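Robots at the Laundry - What Changes for the Workers?

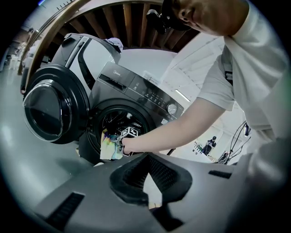

A small white gripper holds a colorful cloth at the washer door.

Big laundry at Brarkness. 431 towels, shirts, sheets to get through - every day! Hard on backs and arms.

So now the Toda robot folds towels. Same fold, 100 times, never bored. But socks? Still tricky. Soft things flop and twist, so people do thoes.

Did anyone lose their job? No. 5 workers learned new ones, like checking the robot's folds and fixing jams. Less bending, more thinking.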